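Why Does a Car Need Gears?

If you have ever ridden a bike with gears, you already know something about cars. On a bike, you change gear when you come to a hill. A car does the same thing, for the same reason. In some cars the driver does it by hand with a stick, and in others the car does it by itself.

This page explains what gears are, what happens inside a gearbox, and why a car with only one gear would be hard to drive.

What is a gear?

A gear is a wheel with teeth around the outside. The teeth of one gear fit into the gaps between the teeth of another. When the first gear turns, it pushes the second one around too. They turn in opposite directions. If the first goes clockwise, the second goes counterclockwise.

If both gears are the same size, they turn at the same speed. Things change when one is bigger than the other.

Think of a small gear with 10 teeth pushing a big gear with 20 teeth. The small gear has to go all the way around twice before the big gear goes around once. So the big gear turns at half the speed. But it turns with twice as much turning force. Engineers call turning force "torque." You use torque when you open a jar or turn a doorknob.

You can swap them. If the big gear pushes the small one, the small one spins faster but with less torque. You never get extra speed and extra torque together. When one goes up, the other goes down. 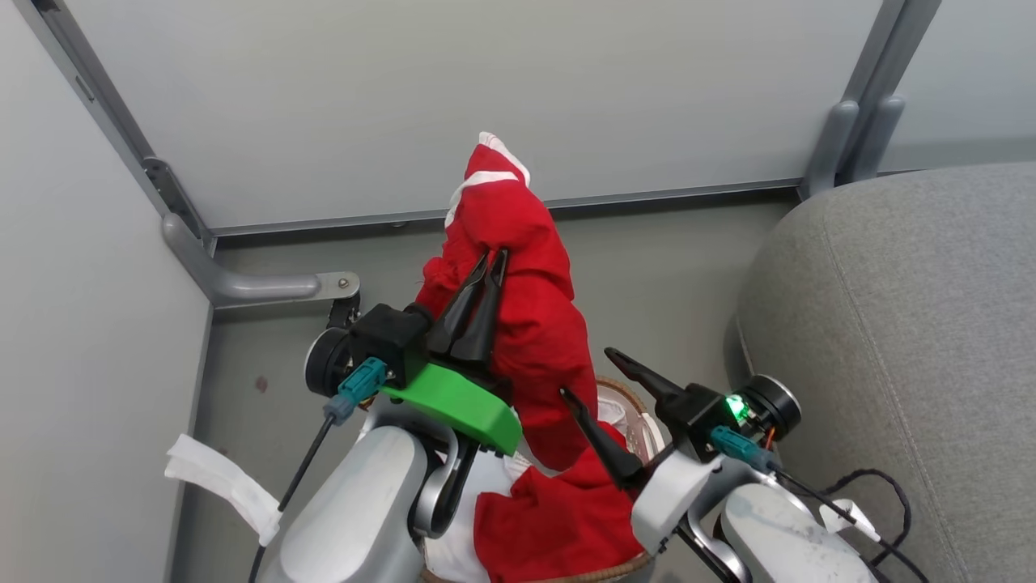
A bike does this with a chain. The chain joins the gear at the pedals to a gear at the back wheel. When you go up a hill, you pick a bigger gear at the back. Your legs go around more times, but each push is easier. On flat ground you pick a smaller gear at the back, and each turn of the pedals takes you farther.

What the engine is good at

A gasoline engine burns fuel in small spaces called cylinders. Each burn pushes a part called a piston down. The pistons are joined to a long metal bar called the crankshaft, and the crankshaft spins.

An engine has speeds it likes and speeds it doesn't like. If it turns too slowly, it shakes and then stops. Drivers call this stalling. If it turns too fast, parts inside can break. In between is a range where it runs well.

Engine speed is measured in turns per minute. The proper name is "revolutions per minute," or rpm. Many cars have a dial that shows it, next to the one that shows how fast the car is going.

To see how this works, we will use one car all the way through. It is a small, old family car called the Ekar, and it belongs to the Drullwood Motor Museum. It weighs 2,008 pounds, so it is lighter than most cars you see on the road now. On a steady drive, its engine turns at 2,724 rpm.

Now for some math. Each wheel on the Ekar measures six feet around the outside of the tire. Every time the wheel turns once, the car rolls forward six feet. Suppose the wheels turned at the same speed as the engine. Then in one minute the car would roll 2,724 times six feet, or 16,344 feet. That works out to more than 180 miles per hour.

The Ekar can't go that fast. Its engine is much too weak to push the car through the air at that speed. It would be too weak to get the car moving in the first place. So the wheels have to turn more slowly than the engine, and gears are how this is done.

Low gears and high gears

The Ekar's gearbox has 5 forward gears and one for going backward. The gearbox is a metal case that sits between the engine and the wheels. Another name for it is the transmission.

First gear is the lowest. In first gear, the Ekar's engine turns 14 times for every one turn of the wheels. The wheels turn slowly, but with a lot of torque. A parked car is heavy and hard to get moving, so this is the gear used for starting. With the engine at 2,724 rpm, first gear takes the car to 13 miles per hour.

To go faster in first gear, the driver would have to make the engine spin faster and faster. It would get very loud, and before long it would reach its limit. So the driver changes to second gear, then third, and so on.

Fifth gear is the highest. In fifth, the engine turns just three times for each turn of the wheels. The same 2,724 rpm now takes the car to 62 miles per hour. There is less torque at the wheels, but a car that is already rolling on a flat road doesn't need as much.

Hills are different. At Sakent Hill, outside Drullwood, the road climbs for a long way without getting any flatter. If a driver tries to climb it in fifth gear, the Ekar slows down and the engine starts to struggle. The driver changes down to third. The engine spins faster, the wheels get more torque, and the car keeps going. 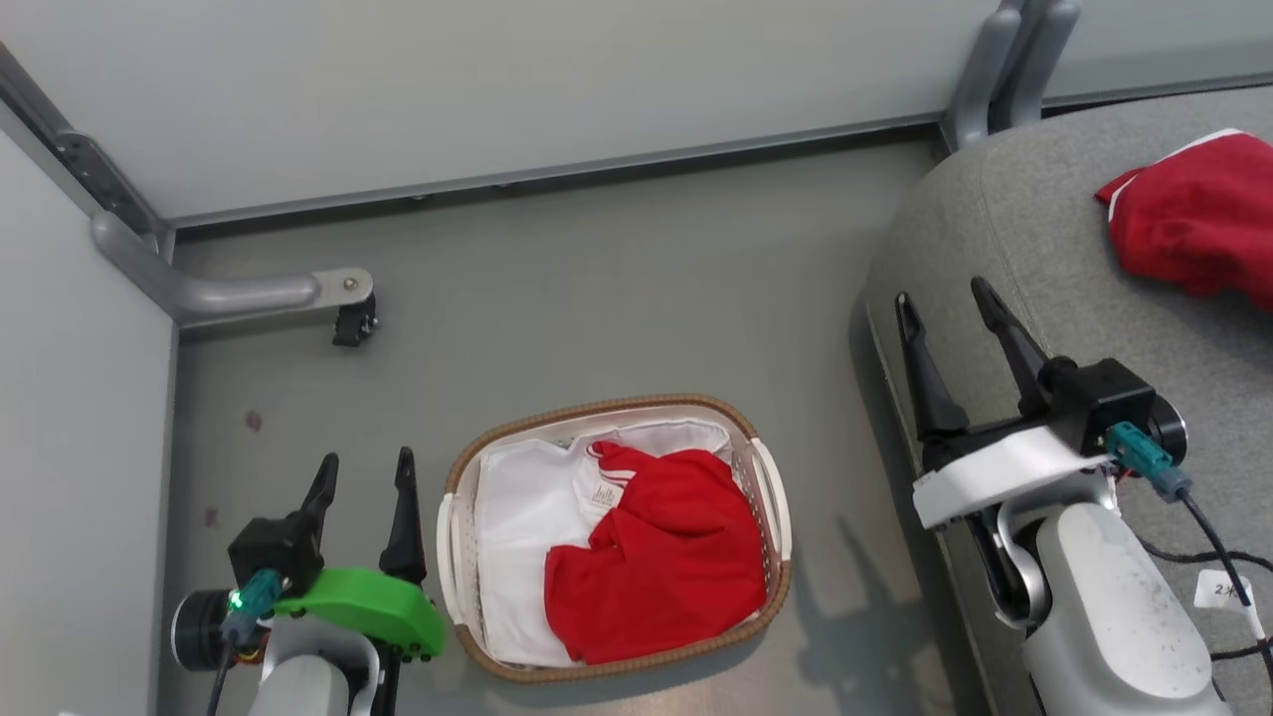
Red and white clothes in a woven basket.

Inside the gearbox

When the mechanics at Akgül Garage rebuilt the Ekar's gearbox, they laid the parts out on a long bench in the order they came off. There were 254 of them. Many were very small, such as pins, springs, clips and washers. The gears themselves were only a small share of the pile.

You might think that changing gear means sliding one gear away and sliding another one in. Very old cars did work like that. The teeth had to line up while they were spinning, and if the driver got it wrong there was a nasty grinding noise.

Newer gearboxes, and the Ekar's is one, keep the gears for going forward touching their partners all the time. Each pair is always spinning together when the car is moving. The trick is in how they are joined to the shaft. A shaft is a long metal rod. On one of the shafts, the gears are loose. They can spin without turning the shaft, like a ring that is too big for your finger.

Between the loose gears there are collars. A collar is a thick ring that turns with the shaft and can slide along it. When the driver moves the gear stick, a metal fork pushes a collar up against one of the loose gears and locks the two together. Now that gear has to turn the shaft. The others carry on spinning loosely and do nothing.

When no collar is locked to any gear, the car is in neutral. The engine can run, but it isn't joined to the wheels.

Matching speeds

There is one more problem. The collar and the gear may be spinning at different speeds. If they tried to lock together right away, they would clash.

To stop this, there is a cone-shaped ring between them, often made of brass. As the collar moves over, it presses the ring against the gear. The two rub together, and rubbing (the science word is friction) brings them to the same speed. Then the collar slides home. The part that does this is called a synchronizer, and mechanics usually say "synchro." When an old car crunches as it goes into second gear, a worn synchro is often the cause.

What the clutch does

Cars with a gear stick like the Ekar's have three pedals. From right to left they are the gas, the brake and the clutch.

The clutch is a round plate, with a rough surface on both sides. It sits between the engine and the gearbox. Strong springs squeeze it against a heavy spinning wheel on the end of the engine, so engine and gearbox turn together. When the driver presses the clutch pedal, the squeeze is taken away. The engine keeps spinning, but it no longer turns the gearbox.

Here is what a driver does to change gear:

Lift off the gas.
Press the clutch pedal down.
Move the stick to the next gear.
Let the clutch pedal up and press the gas.

A driver who has practiced can do this in a second or so. New drivers take longer. If they let the clutch up too quickly when setting off, the engine stalls and the car gives a jump.

Going backward

Remember that two gears touching each other turn in opposite directions. For reverse, the gearbox puts a third gear in between. This extra gear is called an idler. It flips the direction one more time, so the wheels go backward while the engine keeps turning the way it always does.

In many cars, reverse makes a whining sound. Often this is because its gear has straight teeth. The other gears have slanted teeth, which meet each other gradually and run more quietly.

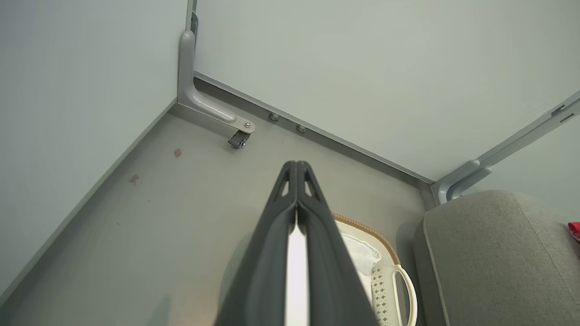 Hacer Bayram wrote to ask why electric cars don't have a gear stick, and whether this means they have no gears at all. Most of them do have gears, but only one speed. An electric motor can push hard from a standstill, and it can spin much faster than a gasoline engine without harm. It doesn't stall either. So one fixed set of gears between the motor and the wheels is enough for almost every job, and there is nothing for the driver to change. To go backward, the motor spins the other way.

What about automatic cars?

An automatic car with a gasoline engine still has several gears. A computer, or in older cars a set of valves full of oil, decides when to change. The driver chooses D for drive, R for reverse, N for neutral or P for park.

Many automatics have no clutch pedal because they use a torque converter. This is a round case filled with oil. The engine spins a fan on one side, and the moving oil pushes a second fan on the other side. You can get the idea with two electric fans facing each other. Switch one on, and the air it blows can make the other one turn.

Words to know

Clutch: the part that joins the engine to the gearbox and lets it go again.
Crankshaft: the bar the pistons turn inside the engine.
Idler: the extra gear used for reverse.
Neutral: when no gear is joined up.
Rpm: turns per minute.
Synchronizer: the part that matches speeds before a gear locks in.
Torque: turning force.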